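Robotics Club: The Grid Is Down and the Bowls Are Out

What a start to the term for the Gridmont robotics club! We've got 14 weeks of tinkering behind us (if you count the June holiday sessions, and we certainly do) and the club has finally moved on from driving things across the floor to picking things up off a table. Anyone who walked past the workshop last Wednesday would have heard the cheering.

This year's project is called Grekano, and the idea is easy to explain even if the doing is hard. A bowl goes down somewhere on the table, someone calls out a square, and the arm has to put the bowl in that square without knocking it, dropping it or dragging it along the paper. We're entering it in the Chmielewska Challenge, where each team gets 6 minutes at the table and a maximum score of 300 points. Our best practice run so far is 80. Plenty of room to grow!

The Year 9s took on the table, and they did a ripper job. They covered it in brown kraft paper and marked out the squares with blue painter's tape, which meant a lot of crawling about with rulers and a fair bit of arguing over whose line was straight. The Year 10s have been writing the code that turns a square on the grid into a position the arm can reach, and the Year 8s (new this year, and keen as mustard) have taken charge of the bowls and the score sheet.

The favourite job is still calling the squares. We had a queue for it.

A few things the students have learned so far:

Write the square names down before you start. Two groups had numbered the rows from opposite ends, and both were sure they were right.

Go slowly near the rim. A bowl is light and round and will skate off if a finger catches it at the wrong height.

Open the gripper wide before coming down over the bowl, then close it bit by bit. The lavender bowl is the one we practise with most, and it has its own page in the logbook.
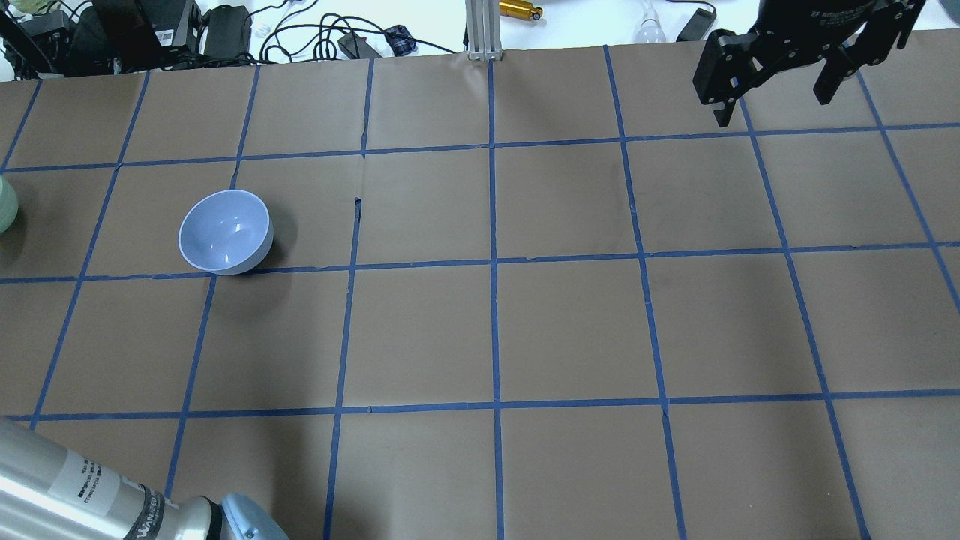 Coming up

Club runs every Wednesday at lunch and after school until 4.30 in the workshop. Next on the list is working with two bowls at once, and after that the students want to try stacking. New members from any year are welcome, and you don't need to have coded before. Bring your lunch, a pencil and closed shoes.

We're also after clean plastic bowls and cups in any colour, so if you have spares in the back of the cupboard, please send them to the front office marked "Grekano".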